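Flollham Community Workshop
Minutes of the premises and equipment meeting, November

Chair: Calum Lindsay
Present: five members, plus the bookings clerk
Start: 18.40

1. Minutes of the previous meeting
Agreed with one correction. Item 4 should read "back room" and not "back store".

2. Matters arising
The extractor filter has been changed. The key to the paint cupboard is still missing. A new lock barrel has been ordered from Vultier and will be fitted on arrival.

3. White panels and writing surfaces
CL reported on the condition of the white surfaces in the teaching room. The large white sheet has brown marks that dry wiping does not shift. The main group is a column of short, nearly parallel dashes, darker in the middle and fainter at the top and bottom. A faint trail of small specks runs down from near it, and there is a small mark close by shaped something like a letter T.

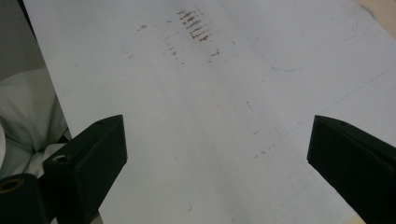 It was not agreed what the marks are. Two members thought ink; one thought residue from a wood stain. CL asked that no solvent be used until a small area near an edge has been tried first. The short reddish-brown line towards one side should be checked with a fingernail to find out if the surface itself is scratched. If it is, cleaning will not help and the sheet moves to the repair list.

There is also faint grey outlining left on the surface, including a large rounded rectangle. This was considered a lesser matter. Tutors have complained about glare more often than about old lines.

Cleaning order agreed: warm water and a soft cloth, then the Kimeo board fluid, then a second rinse. Abrasive pads are not to be used on any white surface. The pads now kept by the sink will be moved to the bench area.

Cost of replacement, if needed: Lai has quoted 975 for a single sheet with fixings, delivery included. The quote for all the teaching room surfaces is 3,488. The meeting did not support the larger figure this year. A decision on the single sheet is held over until the cleaning has been tried.

Action: CL to do the test patch and report back.
Action: bookings clerk to keep the teaching room free for one morning.

4. Pens and cloths
Mixed pens are being left in the teaching room tray, some of them permanent. Agreed that only dry-wipe pens are kept there and that permanent markers go in the drawer under the cutting bench. A pack of 40 cloths will be bought. Used cloths go in the lidded bin — not back on the shelf.

Action: bookings clerk to order cloths and relabel the drawer.

5. Teaching room layout
A request was received to turn the tables so that the long side faces the window. Tried at the October open evening and found to block the route to the fire door. Declined. The tables stay as they are, with 3 folding chairs kept against the side wall for late arrivals.

6. Any other business
The heater timer is an hour out. CL to reset it before leaving tonight.

Meeting closed at 19.55. The next meeting will be held in the back room.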